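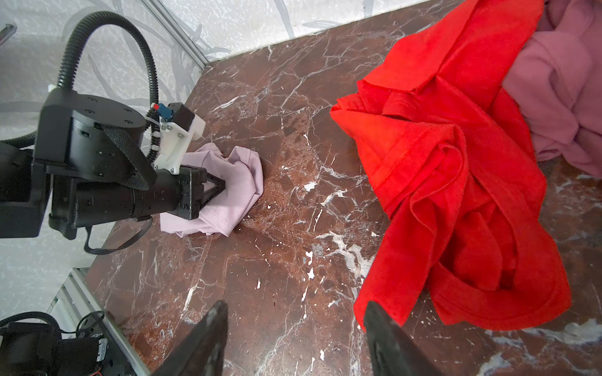

Rantala Laundry Project

The Rantala Laundry Project is a student robotics project at Herkdale College, in which a two-armed robot is taught to sort and fold clothes. It's run as a class for half the year and as a club for the rest, and most people on campus just call it Laundry. I was in it for 2 years and I still look after this page, so please forgive the "I" and "we" all over an article that's supposed to sound neutral. The wiki rules allow it for club pages, and I asked twice!

Name

Rantala is the name of the building, an old science annex behind the library. The first students put "Rantala" on the sign-up sheet so people would know which door to use, and it stuck. There was a vote one October to change it to something snappier (Foldkdale was on the ballot, and I'm sorry to say I wrote it in), but the old name won easily.

The class

The class part is a one-semester elective. You don't need to have taken any robotics before, but you do need to be okay with writing a little code and with standing up for long stretches. The first weeks are all about safety and learning to drive the arms by hand: where the stop button is, how far the elbows swing out, how to bring both grippers down to the table without scraping them. After that everyone gets a task. Mine was picking up one shirt from a pile without dragging its neighbors along, which sounds like nothing and took me most of the semester.

Each student has to turn in 300 good demonstrations of their task. A demonstration is one full run, start to finish, with a person guiding the arms while the cameras and joint positions are recorded. You get into a rhythm after the first couple dozen — then you get bored, then sloppy, and then you have to throw out a whole afternoon's worth and start over. My own final count of rejected runs was 127, and I've seen worse.

The recordings are used to train a control program, and the last weeks of the class go to testing it on clothes it hasn't met yet. Grades come from the lab notebook and the write-up, so a robot that fumbles on demo day won't sink you.

The club

The club takes over when the class ends. It's looser, louder and has better snacks. Members fix whatever the class wore out, try odd ideas, and get ready for the Jevness Open, a yearly meet for student teams working on household chores. Anyone at the college can join, and we've had people from nursing, music and accounting who turned out to be wonderful at driving the arms. The music students especially! I think it's from being used to having each hand do its own thing.

Clothes

All of the clothes are secondhand. We look for plain colors first, with nothing printed on them, and we like a mix of fabrics, so a stretchy ribbed top might share the table with something smooth and slippery. Reds, pinks and purples are favorites of mine for practice piles. They're close enough to each other that you find out fast whether your program is really finding the edge of one garment or just going after a big patch of color.

Hems matter more than anything else. A good pinch on a hem gives you a line to follow to the next corner, while a pinch in the middle of a heap gives you a bigger heap. New members hear this so often that it ended up on the club mug.

Jevness Open

The event has a sorting round and a folding round, both against the clock, with clothes supplied by the hosts. Our best showing so far was May 21, 2023, when the team placed second in sorting. Folding went less well: the program got hold of a sleeve, lost it, and spent the remaining time patting the table. The team from Zostitz won both rounds and were very nice about it, and they shared their notes on sleeve handling with us afterward.

Current work

Socks are the big topic right now. Pairing them is mostly a vision problem, and the club has nearly got it working for dark colors, though anything with stripes is still a coin toss. There's also a small group rewriting the recording software so that a bad run can be deleted on the spot — I would have loved that in my day.

See also

Jevness Open
Rantala Annex
Herkdale College student clubs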